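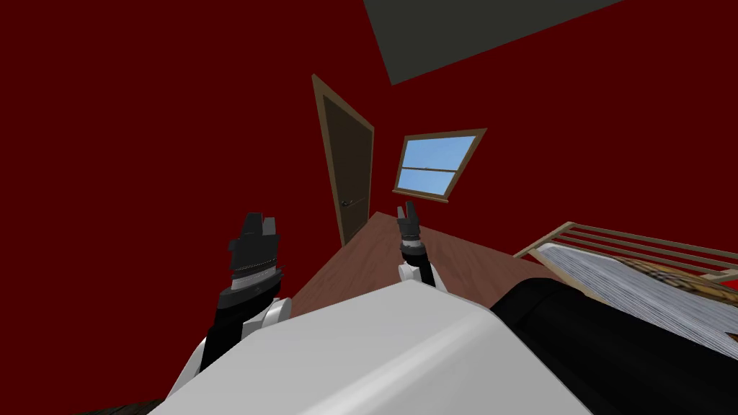

Room with red walls, a door and a window. Computer rendering.

Ondlow Basketball Club, usually just Ondlow, is a semi-professional men's basketball team based in Itamcombe. Plays in the Esis League, second division at time of writing. Home games at the Oda Hall. Colors are dark green and white. Head coach is Cledwyn Price, captain is guard Eduardo Baluyot.

The club is best known for its run to the league final under Price, and for the long career of center Renato Ocampo, who holds the club record for games played (274).

Name

Ondlow is the name of the street where the first outdoor court was. The street has since been renamed but the club kept the old name. Early score sheets also have "Ondlow Road" and "Ondlow Seniors". Local papers sometimes wrote "Onslow", which was a mistake, and the mistake was copied onto one set of warm-up shirts. The shirts were worn for most of a season anyway.

History

Early years

Started as a pickup side made up mostly of dock and warehouse workers, playing evenings on the outdoor court. No coach at first. Whoever was oldest called the substitutions. The team joined the Itamcombe district competition after another side dropped out shortly before the opening round, and took over that side's fixtures as they stood, including a run of away games at the start of the schedule.

Results in district play were poor to begin with. The team was short, and relied on pressing full court, which worked for a half or so and then didnt. First win came away from home, in overtime. The scorebook for that game is missing and the final score is given differently in different places.

Things got better when Renato Ocampo joined. He had played mostly volleyball before and was raw on offense, but rebounded well and could guard two positions. With him in the middle the team dropped the full-court press and went to a zone. Finished mid-table the next season and stayed around there for some time.

Move to the Esis League

The club applied to the Esis League twice. First application was turned down over the home court, which had no cover and no shot clock. The second went through after the club got regular use of the Oda Hall. Entered in the bottom division and went up at the second attempt.

Life in the higher division was harder. The league at that time allowed each club two imported players, and Ondlow could afford one, some years none. The front line was Ocampo and whoever was fit. In one stretch the team lost every road game before the midseason break but won nearly all of them at home, and survived on head-to-head record.

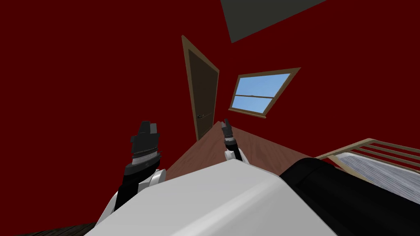 Honeylyn Layug was named general manager during this period. She had kept the club's books before that. Her main change was to stop signing players on one-month deals, which had been the habit, and to give the core group contracts for the full season. She also started the youth side, see below. Attendance went up, although the club didn't publish gate numbers and still doesn't.

Price era

Cledwyn Price came in as assistant and took over as head coach when his predecessor left in July for a job overseas. He kept most of the roster. The offense changed a lot - less post play, more ball screens, Baluyot handling the ball nearly every time down. Ocampo, by then well past thirty, was moved to the bench and played short shifts against the second unit.

The first season under Price is the best in club history so far. The team started slowly, lost the opener at home, then put together a winning run that took it from near the bottom to third place. Defense was the main reason. Opponents were pushed to the sideline and made to pass over the top, and the guards were quick enough to get back if a pass got through.

In the semifinal Ondlow beat the top seed on the road. Baluyot scored 49 points, still the club record for a single game, most of them after halftime. He hit the go-ahead shot from the left corner and then drew a charge at the other end. The home side asked for a review of the charge. The call stood.

The final was played at a neutral court on June 16, 2023. Ondlow led after the first quarter and again early in the third, but ran out of legs and lost by 17. Ocampo came off the bench for what turned out to be his last game. Foul trouble hurt the team inside: both starting bigs sat out long parts of the second half and the opponent kept going to the offensive glass.

Relegation

The following season went badly. Two starters left for bigger clubs, and Baluyot missed the first part of the schedule with a knee problem. Price tried several lineups without settling on one. Long losing streak after the midseason break. The team went into the last round needing a win and another result to go its way, got the win, did not get the other result. Relegated on point difference.

Price was expected to leave but signed a new deal. Layug told the local radio station that the club "was not going to start again from zero because of one bad winter". Most of the younger players stayed too.

Home court

The Oda Hall is a multi-sport hall on the east side of Itamcombe, shared with badminton and indoor soccer. Bleachers on one long side and behind one basket. The floor was replaced ahead of the club's entry to the Esis League. Before that it had dead spots near the far free throw line that visiting teams complained about, and older players say the home guards knew where they were.

The baskets are the fold-down type. One game was held up for a long time when a basket would not lock in position, and the teams ended up changing sides of the draw for warm-ups and sharing the one good basket.

The old outdoor court is still there and is used for the summer three-on-three.
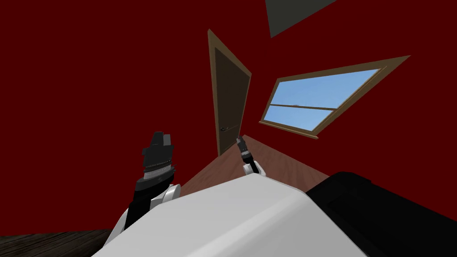

Playing style

Under early coaches the team was known for zone defense and slow games. Low scores, a lot of free throws. Price's teams play faster but not recklessly so, usually man-to-man, switching one through three. Bigs drop on the ball screen. On offense the usual set is a high screen with shooters in both corners and the weak-side big lifting to the elbow. The roll man gets fewer touches than in most teams in the league, which has been criticized by supporters.

Late in games the club tends to put the ball in Baluyot's hands and clear a side for him. Opponents know it is coming.

Rivalries

The main rival is the other Itamcombe club, Itamcombe Harbor, whose gym is a short walk from the Oda Hall. The two have met in league and in preseason. Games are usually close and usually bad tempered in the last few minutes. During one meeting both head coaches were given technical fouls on the same dead ball. The sides are currently in different divisions so the fixture is only played in preseason.

Youth and women's teams

The youth side trains at the Oda Hall on school evenings and enters the district under-eighteen competition. Several players have gone from it to the senior roster, mostly guards.

The women's team was set up later and is coached by Precious Sison, a former point guard. It reached the district semifinal in its first full season. Sison's teams press a lot, more like the original Ondlow men's side than the current one. Sison also runs the preseason shooting clinic for both squads, and the men's free throw percentage improved the year she took it over.

Notable players

Renato Ocampo - center. Club record for games played. Led the team in rebounds for six seasons in a row. Never fouled out of a playoff game. Now helps with the bigs in practice, no formal title.

Eduardo Baluyot - guard, captain. Club record for points in a game. Left-handed. Came through district ball, was cut by another Esis League club after a trial. League all-star selection in the year of the final.

Records

Most games: Renato Ocampo, 274
Most points in a game: Eduardo Baluyot, 49 (semifinal)
Best league finish: runners-up

Rebound and assist records before the move to the Esis League are not reliable, as district score sheets did not always list them. Blocks were not recorded at all until later.

Supporters

There is a small traveling group which stands behind the visitors' bench where the hall allows it. Brings a drum. The drum was banned for part of one season after complaints from the scorer's table, who couldnt hear the horn, and was let back in on condition that it stays quiet during free throws, both ends.

The club has no mascot. A vote was held on having one and the result was to not.

See also

Esis League
Itamcombe Harbor
Oda Hall
Basketball in Itamcombe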